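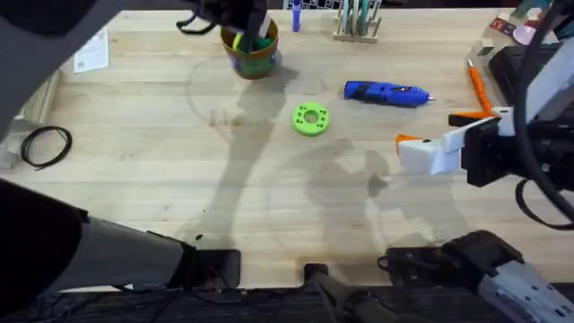 Bench Hire and Small Tools: Frequently Asked Questions

Prikundale Makers' Room

Who can book a bench?
Anyone 16 or over who has done the bench induction. It takes an hour and is free for members. Casual visitors pay $10, and that comes off their first booking.

How long is a session?
Up to 5 hours. If the bench isn't booked after you, ask at the desk and we can usually extend it.

What tools are included?
Each bench has a hot glue gun, scissors, pliers, markers and a set of small hand tools. Soldering irons and rotary tools are kept in the locked cupboard and signed out separately.

Do I need to bring my own glue sticks?
Yes, or buy them at the desk. We stock the Jiltier sticks in a bag of 54. Please don't use glitter or coloured sticks in the shared guns. The colour stays in the barrel and comes out in the next person's work.

Can I lay a hot glue gun on its side?
Only when it's unplugged and cold. While it's on, use the stand and put a silicone mat under the nozzle. Drips on bare timber have to be scraped off and they take the finish with them.

Where do the tools go when I'm finished?
Hand tools go back upright in the wooden holder at the rear of the bench. Pens, pencils and other thin things go in the cup. Scissors and pliers hang on the wall rail, handles down.

Can I use the 3D printers as well?
The two Pratix printers are booked on a separate sheet. You can bring prints to the bench for trimming, drilling or gluing. Sand them in the sink area, wet, and not at the bench.

Will hot glue hold a printed part?
For a light fixture or a mock-up, yes. It lets go in a parked car in summer -- use epoxy or a screw for anything that will be kept outdoors or carry a load.

Can I cut straight onto the benchtop?
No. Cutting mats are under the bench. The tops were made for us by Kołodziej Joinery and are oiled every June, when the room closes for two days.

What if I break something?
Tell the desk. We don't charge for ordinary wear. A tool that has been lost or misused is charged at replacement cost.

Can I leave a project overnight?
Small projects can go on the drying shelf until 10 am the next day. Label them with your name and phone number. Anything without a label goes in the lost property tub.

Is there parking?
There are spaces behind the building, entered from the laneway. The gate is locked at 9 pm.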